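Notes for whoever runs the demo room next – read before the January visit. Written Sunday, November 27, 2022, same evening, so rough.

## 4. Demo day set-up (Vustommont office, hand-held pair)

1. Unlock the glass room by 8. Visitors come at 16 minutes past the hour, every hour, groups of 4 max.
2. Clear the desk. Laptops, cups, flyers – all off.
3. Both grippers on charge overnight. Check the Flenari dock shows steady green, not blinking.
4. Start Nimri on the host machine, wait for both devices to show up in the list. Slow. Give it 115 seconds before restarting anything.
5. Wipe the marker tags with a dry cloth only.

> **Caution:** no alcohol wipes on the tags. Print lifts, tracking goes, you loose the afternoon.

6. Put on both grippers, tags facing out. Stand by the door end of the desk, facing into the room.
7. Open and close each jaw twice, slowly. Watch the host screen for both.
8. Hold both up in front of the chest, count to 4, then start recording.

**Note:** blinds closed. Sun on the glass walls confuses the tracking, ceiling light is fine.

**Note:** visitors stay on the far side of the desk untill recording stops. Then they can try a gripper, one at a time.

Start position, both grippers up, same room:

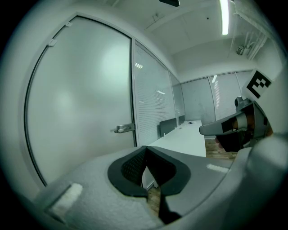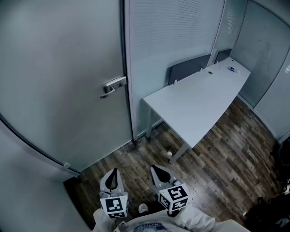
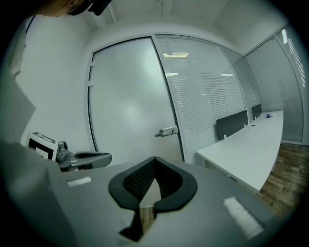

Virimero wrote back after reading the draft that step 8 is too short for a first group, that people are still talking and shuffling when the count ends, and could we please make it 8 instead of 4. Also wants the recording stopped before questions, every time – the last set had long stretches of chat in it and someone had to trim them by hand.

Fine with both. Step 8 changes in the next version, use the longer count until then.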